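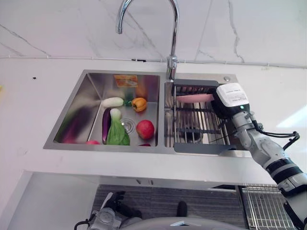 Vegetables in the larger bowl of a double-bowl kitchen sink.

Prineck Air was a regional airline with its head office in Brillstead. It operated short domestic routes with turboprop aircraft and is known mainly for its merger with a bigger competitor, Divisska Airways.

History
The airline was founded by Asif Sandhu, a former cargo pilot, who started with two leased aircraft and one route between Brillstead and Kang. In the first years most of the passengers were workers of the port in Kang, and the timetable was made to fit their shifts. Later the company opened a second base at Kang and the fleet grew to 12 aircraft.

Prineck Air did not join any alliance. It sold the majority of its tickets through its own offices, and it was slow to accept online booking. At the time of the merger the airline had about 1,570 employees.
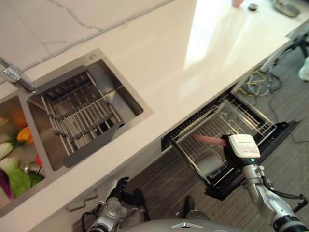

Merger with Divisska Airways
Talks between the two carriers began after Divisska Airways took over the ground handling at Kang. The agreement gave Divisska full ownership, but the Prineck name stayed on the aircraft during a transition period. The integration was done in steps – first the reservation system, then the crews, and last the maintenance. The pilots' seniority list was the most difficult point, and it was settled only by an outside arbitrator.

Six of the older aircraft were sold. The others were repainted in the colors of Divisska and continue to fly from Brillstead.

Network
Before the merger the airline served 12 destinations, all of them domestic. Seasonal flights to the lake district were operated in summer, usually starting in June. The route between Brillstead and Kang is still flown under the old flight numbers.

See also
Divisska Airways
Brillstead Airport
Kang Airport

This page was last edited on June 11, 2026.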